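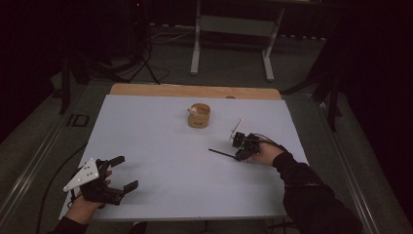
An Evening at the Plosorham Shared Workshop

The open evening was on 22nd May, and the flyer promised "robots, soldering and light refreshments." I can report on two of the three. The refreshments were a bag of pretzels that had been opened by someone else.

Plosorham is a shared workshop at the back of what used to be a carpet showroom, and you get to it by walking past a dentist and down a ramp. Membership costs 30 dollars a month. For 60 you get a locker, and I was told the waiting list for lockers is longer than the waiting list for the place itself. I signed the visitors' book under a man who had given his occupation as "hinges."

The front room is what you would expect if you have ever been in one of these places. A drill press with a laminated page of warnings, a second laminated page taped over the first, and shelves of plastic tubs labeled in three different handwritings. One tub said MOTORS (GOOD). The one below it said MOTORS. I spent longer looking at those tubs than I did at the official exhibit, a line-following cart called Zinix that followed its line very nicely until it reached the corner by the fire door, where it sat down and thought about its life. Its builder, a cheerful teenager, carried it back to the start each time and never once looked discouraged.

The thing I had come for was in the back, where Cremilda Medeiros has been building hand-held grippers since December. She used to repair sewing machines for a shop called Marinho, and she talks about robot fingers the way some people talk about a bobbin case that will not seat. Her project is named Prudumness. I asked her where the name came from and she said it was what her phone made of something else, and by then she had already painted it on the toolbox.

You go through a heavy dark curtain to get to her table. After the front room it takes your eyes a minute, and I walked my shin into a stand leg before mine caught up. The table has aluminum rails down the sides and a big white board laid over the top, with a strip of the wood still showing along the far edge. Cables everywhere underfoot. Step high.

The grippers are black, and you hold one in each hand. They are not a pair in any sense a shoe store would accept. The left one has two fingers that open wide, with a flat square pad on one of them, and a white triangular plate on its side with holes in it. The right one is smaller and boxier, with a thin rod sticking out of it and a slender white blade on top that I took for a propeller. I asked if it flew. It was a long evening for Cremilda.

The job on the board was a short round cup and a tiny white ball. I would have guessed you were supposed to put the ball in the cup, and perhaps you are, but the ball spent part of the evening perched on the rim, and the whole group of us stood there holding our breath over an object the size of a pea. I have been to ball games with less tension in them. A man behind me whispered "go on" to it.

She says the mechanical part is the easy part and the cabling is what eats her weekends. Every time a hand turns over, the cable wants to go the other way, and she has rerouted the right one more times than she cares to discuss. The pads have been changed too. Her first set was cut from a mouse mat and the set after that from a garden kneeler, and she keeps the rejects in a cookie tin that she passed around for us to squeeze. I liked the kneeler. She said everyone likes the kneeler and it was terrible.

Parts so far have cost her 80 dollars, not counting the ones she broke, which she has decided belong to a different budget.

Visitors got a turn with a spare gripper at the bench in the front room, and with a wine cork in place of the ball. It looks like nothing to do. My record was 23 seconds to pick up the cork and set it down on a coaster, and a girl of nine or so went straight after me and did it before I had finished explaining my technique to her father. The trick is apparently to move your elbow and leave your wrist alone. My wrist had other plans.

Practical matters, if you go. Parking is on the ramp side and the dentist's spaces are the dentist's, even at night. The restroom key hangs on a wooden spoon by the drill press. Wear closed shoes or they will lend you a pair, and I have seen the pair. Tools in the front room can be tried with a member standing next to you, and the member will be very glad you asked.

I left with a membership form, a pretzel and a small bruise. Zinix was on its way around again, getting close to the fire door.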